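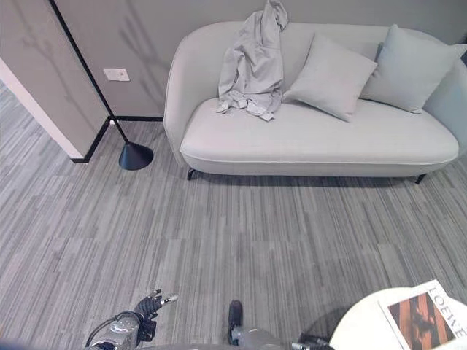

A throw pillow, also called a scatter cushion or accent pillow, is a small decorative pillow placed on a sofa, chair, or bed. It is used both for looks and to support the back or arms of a person sitting down. Most are square, though round and oblong ones are common. They are usually leaned against the back of a seat, either singly or overlapping, as with the two gray pillows on the light gray sofa shown. Pillows close in color to the upholstery are called tonal; those in a strongly different color are called contrast pillows.

Construction

A throw pillow has two parts, an insert and a cover. The insert is a plain fabric bag holding the filling, which may be feathers, down, polyester fiber, wool, kapok, or shredded foam. Feather inserts hold a dent when pressed and need regular fluffing. Polyester springs back on its own but tends to form lumps with age. Inserts are often cut slightly larger than the cover so that the corners fill out.

Covers close with a zipper, buttons, ties, or an overlapping flap known as an envelope back. Edges may be plain, fringed, or piped. Piping is a cord wrapped in a strip of fabric and sewn into the seam.
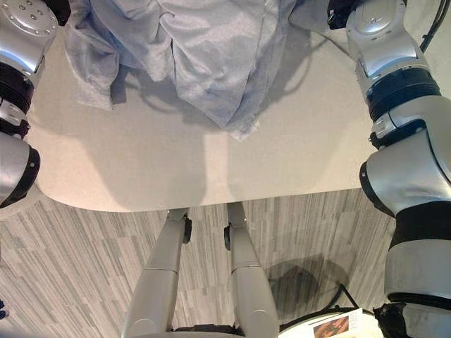
Cover fabrics include cotton, linen, velvet, wool, and synthetic blends. Thin fabrics are sometimes lined to keep feather quills from working through. Loosely woven covers snag easily and are seldom used where pets are kept.

Care

Removable covers are generally washed inside out with the zipper closed. Velvet and silk covers are often dry cleaned. Inserts are washed less often and must dry completely, as damp filling can develop mildew.

Regional production

In Skusico, throw pillows were a home craft before the Altano mill began weaving cover cloth. The designer Antonina Pavliuk drew 9 patterns for the mill, 4 of which remained in production after it closed its dye works.

See also: Bolster, Slipcover, Upholstery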